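From: Attila Tóth
To: culdale-robotics-club list
Subject: Re: Folding task, where we are and what I need from people

Guðlaug Eskildsen wrote:

> Hi all,
>
> Quick update before the February meeting. The towel folding
> project is going really well. We have 13 people signed up to
> record at home with the hand-held grippers, and the plan is
> to reach 500 recordings before we train anything. Nathalie has
> cleaned up the upload page so it no longer eats your files if
> you close the tab.
>
> I'd like to enter this in the Plarkcombe student showcase
> under "household tasks." I think we have a real shot. The
> other clubs are still doing line followers and block stackers,
> and we'd be showing up with an arm that folds a towel it has
> never seen, on a surface it has never seen.
>
> What I need from everybody:
>
> - your recordings, even the ones you think are bad
> - one paragraph for the application on why this matters
> - a yes or no on whether you can come to Plarkcombe
>
> If you have doubts, now is the time to say so.
>
> Guðlaug

OK, I have doubts, and you asked.

I'm a yes for Plarkcombe and I'll keep recording. I like the project more than I expected to. But the sentence about a towel it has never seen on a surface it has never seen should not go in the application, at least not with what we have now. I went through the uploads last night, mine included, and I don't think they support it.

First problem. We are all very tidy. When people know the recording will be used for training, they put the towel square to the mat, smooth it flat, and then make two nice slow folds. I do it too. I watched myself spend longer lining the thing up before pressing record than I spent folding it. So what the arm is going to learn is how to fold a towel that a careful person has already laid out. In anybody's real house the towel arrives as a lump. If the judges hand us a lump we are done.

Second problem is the mat. I know why we use one. Hòa wanted the same grid under everything so we could compare fold lines between people, and for measuring it's great. For training I'm a lot less sure. The lines and the numbers are right there in the camera's view the whole time, and a network will use whatever is easiest to use. It may well learn "put the edge on that line" and learn nothing at all about cloth. We'd never find out, as long as we keep testing on the mat too.

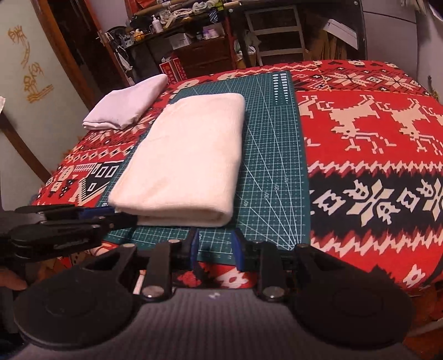

Rosaire Nguyen wrote back to me off list when I raised this, and agreed I could pass it on, saying the mat worry is overblown because every home recording has a different room behind it, different bedding, different light, and that the variety in all that should stop the model from leaning on any one thing.

I see the point and I don't buy it. The background changes between people, sure. The mat is the one part that stays put, so if anything all that variety around it makes the mat look like the reliable thing to hold on to. A patterned blanket and a crowded desk don't help us if there is always a green-blue rectangle with white lines where the work happens. I would love to be wrong here. It's cheap to check, see further down.

Third problem, and this is the one I expect to get yelled at for. The 500 number. Where does it come from? I asked at the last meeting and the answer was that Trosik used it for their cup task last year. Fine, but a cup doesn't change shape when you pick it up. I can't tell you 500 is too few. It might be plenty. What bugs me is that we're treating it like a finish line, and the closer we get to it the more people are padding. There's a run of 15 uploads from one person (I'm not going to say who, you know who you are, and I've done it too) that are the same towel in the same spot with the same two folds, one after another. That's one recording with copies.

While I'm complaining, the fingers. The blue tips grip terry cloth fine. On anything thin they pick up two layers when you want one, and the person holding the gripper fixes it by wiggling their wrist until the bottom layer drops. We're good at the wiggle. I doubt the arm will be. The Laitinen arm in the lab has a slower wrist than any of us, and so far as I know it has not been asked to copy one of these motions even once. We have months of recordings for a machine that hasn't tried a single one of them. Does that worry anybody else?

So here's what I'd like us to do before the application goes in, and I'll do most of the work if people agree.

1. Play back a handful of existing recordings on the Laitinen arm with no learning at all. Just replay the motion and see if the wrist can keep up. Hòa, you have the key to the lab cabinet, can we do this after class one afternoon? I'm there until 6 most days anyway.

2. Everybody records a few with the mat taken away. Bed, floor, kitchen table, whatever you have. Keep them out of training completely and use them only as the test. If the arm does well on the mat and falls apart off it, we have our answer.

3. Start from a mess. Drop the towel from shoulder height, press record, and deal with whatever you get. If it takes you a minute and looks ugly, upload it. If you give up halfway, upload that too and put "gave up" in the notes box. Nathalie, is there a way to sort by the notes box? I couldn't find one.

4. Stop counting repeats. If the towel and the starting position are the same as your last one, it goes in but it doesn't go toward the 500.

On the application paragraph. I tried to write one and got stuck on "why this matters." The drafts in the shared folder mostly talk about helping older people at home. Maybe someday. None of us has asked an older person whether folding towels is the part of the day they want help with. My grandmother likes folding towels. She'd hand the arm the trash and the litter box and keep the laundry. I would sooner we wrote that cloth is hard for robots, that we wanted to see how far a school club could get with home recordings, and that we're going to show what failed along with what worked. Judges see a lot of big promises. I sat through that showcase two years ago and the only team I remember is the one from Culdale Middle that brought a chart of every time their thing fell over.

Guðlaug, none of this is aimed at you. You got people recording at home, which I said in the fall would never happen, so I've already been wrong once on this project. I'd just like us to find out what we've got before we stand at a table and tell strangers about it.

A few small things:

- The upload page works for me now, thank you Nathalie. It still shows the old file name after you rename.
- My gripper has a loose pivot on the left side. I tightened it and it came loose again. Does anyone have thread locker, the blue kind?
- Whoever borrowed the spare charger, I need it back before the meeting.

If you hate all of this, tell me on the list and not in the hallway, so the others can see it.

Attila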